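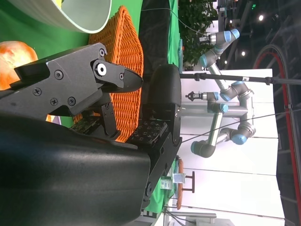

I have been sorting out what goes on the small table and what goes in it, and the answer keeps coming back to one basket and one bowl. Some notes, mostly so I don't repeat the exercise in July.

The starting point was clutter. Everything light and round ends up on a tabletop eventually, and most of it rolls. Play food is the worst case: a plastic peach has no flat side, and a donut rolls on its edge if it lands that way. A container with a rim of any height solves this. The question was which container.

The basket

Mine is an orange wicker one, rectangular, in a tight weave. I bought it from Peteo along with two others that went back. Interior length at the floor is 9 inches. Empty weight on the kitchen scale is 100 grams, which matters more than I expected. A basket this light slides when you drop something into it from the side, and the cloth underneath slides with it if the cloth isn't pulled tight.

The sides flare outward a little. Flared sides make it easier to drop things in and harder to stack anything against the outside. I accept the trade. The braided rim is the part to pick it up by — the weave below it flexes and will eventually loosen if you pinch it in the same spot every day.

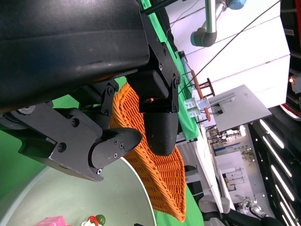 The bowl

The second container is smoother and takes the pieces that catch on wicker. Capacity is 845 ml filled to the brim, measured with water and a jug. I use it at well under that. Anything piled above the rim comes off again as soon as the bowl is moved.

Esko Mustonen, who has stronger opinions about bowls than I do, recommended the deeper Seppälä model. I tried it for a month. The extra depth hides small items at the bottom, and you end up tipping the whole thing out to find one of them. It now holds onions.

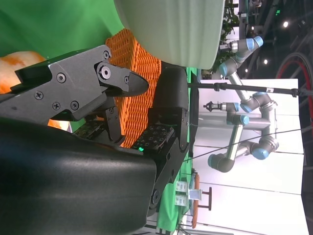
Orange basket, with the pale green rounded piece above it.

Layout

Basket at the back, bowl in front of it. The other order puts the higher rim between you and the lower one, so you reach over an edge each time. Plates go to the right, flat, one deep. I tried standing them in a rack from Hudside and the rack took up more room than the plates did.

The green cloth stays. I cut it from a 700 mm remnant bought in Brestham, and it has never sat completely flat. Ironing gets most of the folds out for a day or two.
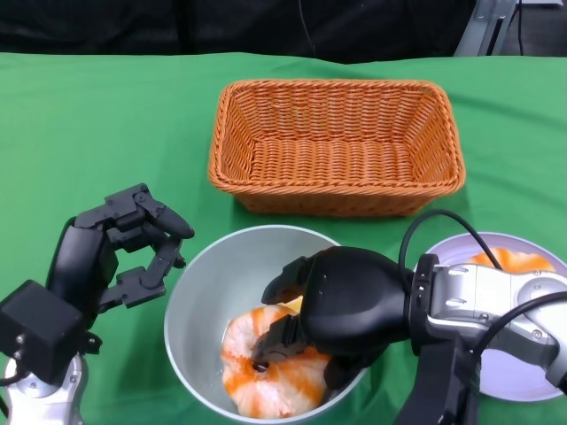 Order of filling also makes a difference. Large pieces first, then the small ones in the gaps, and anything ring-shaped on top where it can be lifted by the hole. I had this backwards for a long time and kept digging under the donut for whatever was beneath it.

Still open: whether to line the basket. Felt would stop small parts from wedging in the weave, but it adds a layer to wash. I have a piece cut to size and haven't put it in yet.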